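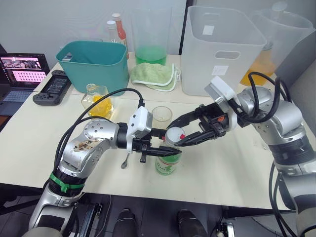
Chapter 4
Pouring, Mixing and Putting the Cap Back On

I learned to measure liquids in my aunt's kitchen in Sirnbridge, and I learned it badly. She made lime cordial every September, enough for the whole street, and her recipe said things like "a good glug" and "until it looks right." It looked right to her! Mine came out like floor cleaner (my cousins still bring this up).

So this chapter starts with the table, before we get to a single recipe. When I mix drinks I like everything out where I can reach it: bottles, pitchers, a clean glass for tasting, a small spoon, a folded cloth. Tall things go at the back. The glass and spoon stay close to the bottle I'm using, and the bins can sit wherever there's room left.

Then there are caps. I know, I know, a whole section on caps. But small bottles tip easily, and most of the spills my students have had in the Indale evening class came from somebody tugging at a tight cap with one hand. Hold the body of the bottle still, take the cap from the top, and turn it slowly. Once you've poured, the cap goes straight back on. Fernanda Rocha, who taught the class before me, used to walk around the room at the end of the night putting caps on other people's bottles, and I've turned into her.

We'll work with two drinks, one green and one orange, and you'll make each of them first in a glass and then in a pitcher. The glass version uses 18 milliliters of syrup and 182 milliliters of water. Add those up before you read on, then work out how much syrup you'd need for five glasses. Keep your answer, we'll need it in Section 4.2.

Words to know in this chapter: concentrate, dilute, ratio, volume, level.

4.1 Reading the level

Set your pitcher on a flat table and bend down until your eyes are even with the top of the liquid. Don't lift the pitcher up to your face.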